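Codincombe Two-Hand Can Set

Teleoperated trials comparing left and right multi-fingered hands on drink cans. Collected by Gil-soo Bae and Consolacion Cabanatuan, Flellell lab, May.
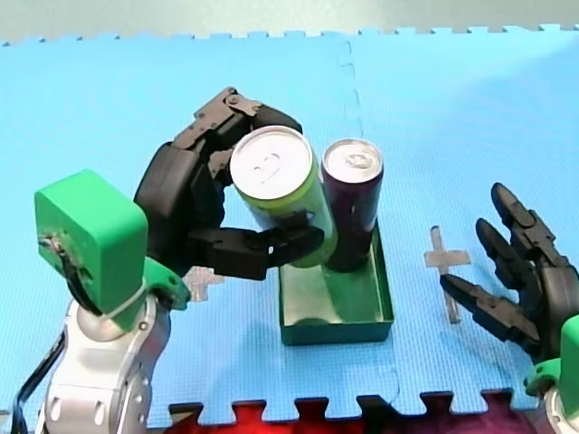 Overhead view: left hand on the green can, right hand open.

Each folder holds 10 episodes at one of two grip force limits. Tape crosses are place targets -- coordinates are in targets.csv, in metres.

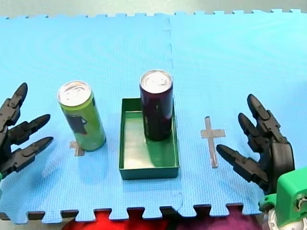 Episode 9 has no right joint log. Exclude it from any side-by-side scoring.

Close views are stored separately and keep their original exposure.
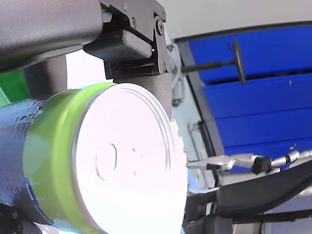 Total frames after trimming: 622. Report labelling errors to Eduardo Soriano.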